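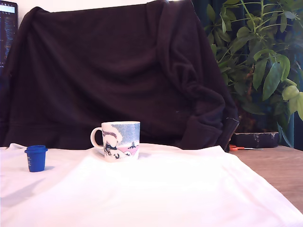

About us

Troscombe Robot Club is a student club at Troscombe College. We teach a robot arm to handle ordinary household things: mugs, cups, cloths, boxes, cutlery. The club is open to every student in the college, whatever they are studying, and there is no test to get in.

We started as a lunchtime group with one second-hand arm and no gripper. The college now gives us a room, two benches and a small yearly sum for parts. We have 84 members on the list. A normal session is much smaller than that, and busiest in the weeks before a competition.

What we do

Most of our time goes on picking things up and putting them down again. A person drives the arm by hand controls while the cameras record, and we do this again and again with the object in a slightly different place. The recordings are then used to train a program that tries the same job alone.

Mugs are our main subject this year. A handle can point any way, a printed side looks different from every angle, and a white mug on a white cloth is hard for a camera to pick out. We use a cloth on the table for the tabletop tasks so that the arm has to cope with folds as well as a flat surface. Members bring mugs from home. Please don't bring one you would mind losing.

So far we have kept some 700 recordings. Each one has a short note with it saying who was driving, what the object was and whether the attempt counted. Bad attempts are kept too, in a separate folder.

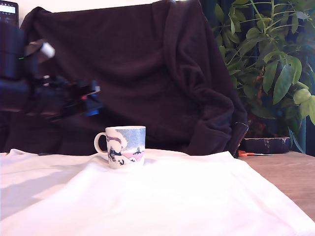
How the club is run

Gyu-bin Sun is club lead and looks after the session timetable, the arm and the safety training. New members do the safety training before they drive. It takes one session and covers the stop button, where to stand, and what to do with long hair and sleeves.

Romain Boyer teaches computing at the college and is our staff contact. He signs off the spending and travels with the team.

Members work in small groups. At present these are:

Driving and recording
Training and testing
Gripper and repairs
Website and entry forms

You can change groups at any point in the year. The repairs group is short of people and would welcome anyone who can solder, or would like to learn.

Competitions

We enter the Comari Cup, a tabletop handling contest for school and college teams. Each team gets 7 objects it has not seen before and has to move them to marked places on a table. Last year we placed four of them and dropped one. The next round is in June, and the team is chosen from members who have been coming regularly since the spring.

We also run a joint day with the club at Nishad School. They use a different arm from ours, and swapping recordings between the two has been harder than either club expected. We are still working on it.

Support

Paniser, a machine shop in the town, cuts our brackets and finger parts at cost. Former members have given cameras, cables and a good deal of their time.

Joining

Come to any session, or leave your name at the college office. Sessions start at 4.15 pm in the workshop corridor, second door on the left. There is no fee. Under-16s need a signed form, which the office can give you.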